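Home | Notebook | Parts | Log in

Filed under: Bench notes / hand-held grippers

2021-01-16

Left unit in pair 2 was losing its marker cube again on wrist turns. Swapped the cube mount screws for the ones from the Kadholm kit and put a drop of thread lock on each. Let it stand 20 minutes before anyone picked it up. Finger pads wiped down, slot brushed out, vents checked for lint. 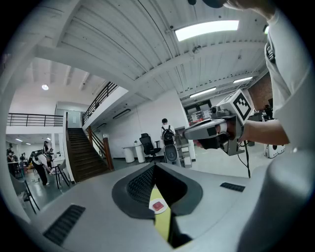

Slot and both vents, marker cube on the second unit.

Cable strain is still the weak point. Keep the slack on the wrist side and don't let the plug take the weight. I rewrote the start-of-shift list with that at the top:

- cube seated, no play when pushed with a thumb
- pads square to each other when closed
- trigger returns by itself
- cable clipped, slack below the grip

Spare pads are down to 4. Hường has put in an order with Rudum. 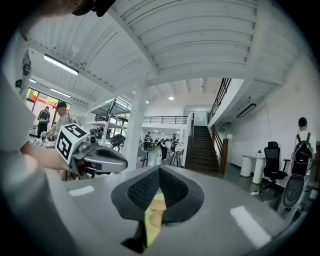
The other thing is pad wear. The mesh face goes smooth at the tip first, and thin soft pieces start to slide before you notice it on anything hard. Change pads as a pair, never one side. After a change, run 20 closes with nothing in the fingers and check the zero again. 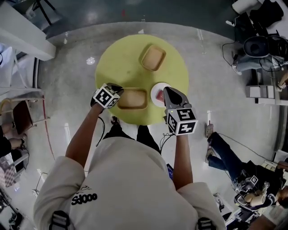

Posted by Shahnaz Howlader, Gitosmont workshop

Two-hand work at the round table is harder on the mounts than single pick-up. Trays and plate should go well inside the rim so neither cube gets knocked on the table edge. Check the cube screws at midday too when this setup is in use. Still to do: label the chargers, and ask Thibodeaux for the longer cable.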